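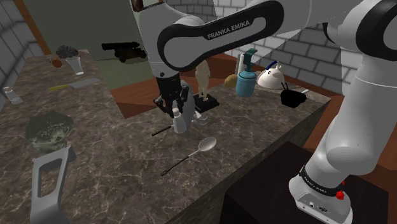 Lobo Scorecards
@loboscorecards
Thread, Wednesday, 9:40 p.m.

1/
Long one on slip and knockdown calls at the Lunari cards. Several people asked for the data after the second fight last weekend, where the blue corner went down by the neutral post and the referee waved it off. Source is my own log from the public stream.

2/
Scope: 7 cards, 94 bouts, all at the same hall, all in the same ring. I logged every time a boxer touched the canvas with anything other than the feet. Falls through the ropes are included. Touches after the bell are not.

3/
Total touches: 56. Ruled knockdowns: 40. The remainder were ruled slips, pushes or trips. I do not separate those three below. The referee usually gives the same signal for all of them, and the stream audio rarely picks up the spoken call.

4/
The rule as written in the promoter's bout sheet is standard. A knockdown requires a legal blow that causes the touch. A glove on the floor counts. Being held up by the ropes counts if the referee judges that the boxer would have gone down without them. A punch landing at the same moment as a loss of footing is left to judgment, and that is where most arguments come from.

5/
For each touch I noted the location in the ring, the round, whether a punch landed in the second before, whether the feet were crossed or tangled, and how far the referee was from the boxers. Distance is graded near, middle or far. I am working from one main camera and a corner camera, so I did not try to grade it any finer.

6/
Location first. Slips cluster on the side nearest the Fisenis logo, which is a large printed area on the canvas. Knockdowns do not cluster there. They are spread along the ropes, as you would expect, with few in the center.
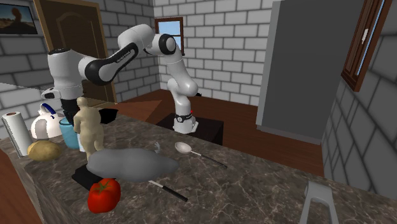
7/
Printed canvas. Ink sits on top of the weave and fills it in. A filled weave has less grip, more so with water on it. Other promoters keep the print small or use a flatter dye for this. The Fisenis panel covers enough floor that a boxer circling left will cross it several times a round.

8/
Slips on the panel are more common late in the card than early. I would put that down to water. The red corner is on that side, and the bucket work between rounds is not tidy. The floor gets a towel between bouts but not between rounds, at least not that I can see on the stream.

9/
Shoes matter too and I have no data on them. Several boxers on the undercard wear older soles with the pattern worn down. You can sometimes see this when they sit on the stool. I started noting it on the last card only, so it is not in the totals.

10/
Referee distance. When the referee is near or middle, I agree with nearly every call on replay. When the referee is far, I disagree more often, and the errors run in one direction: a touch with a light punch just before it gets called a slip. I found very few pure slips called as knockdowns.

11/
This direction makes sense. From far away and behind the boxer, a short hook is hidden by the shoulder. The referee sees feet slide and an arm go down. With no clear view of a blow, the correct thing under the rule is to call no knockdown. The call can be wrong on replay and still be a fair application of the rule.

12/
Effect on scores. A knockdown normally costs the boxer one extra point on each card for that round. In a four-round bout, that is often the whole margin. In the longer bouts it matters less, with the exception of the Lerkent title fight, where one waved-off touch in round five would have turned a split decision into a draw. I have the round sheets if anyone wants to check the arithmetic.

13/
On replay review: the promoter allows it only for cuts and fight-ending fouls. Extending it to knockdowns sounds simple but the review has to fit in the minute between rounds, and the official needs an angle that shows both the glove and the feet. From the stream cameras, I could get both in about half of the disputed touches. The rest would stay as called.

14/
What I would change, cheapest first. Dry the floor on the red side between rounds. Move the Fisenis panel to the apron or shrink it. Ask the referee to work a step closer when the boxers are on that side. Add a low camera at the neutral corner, then consider review.

15/
Known problems with the log. One person graded everything. I knew the official call before I graded most of the touches. The stream dropped out during one bout on the third card and I counted that bout as having no touches, which may be wrong. "Punch landed" is my reading of low-bitrate video.

16/
On last weekend's call: punch landed, glancing, left hand, high on the head. Right foot was on the edge of the panel and sliding before contact. Referee at middle distance with a clear view. I have it as a slip, same as the official. I know the blue corner's supporters read it the other way round and wanted it called the other way too. The replay does not help much past that.

17/
Sheet with all touches goes up after I fix the round numbers on card two. Corrections welcome if they come with a timestamp.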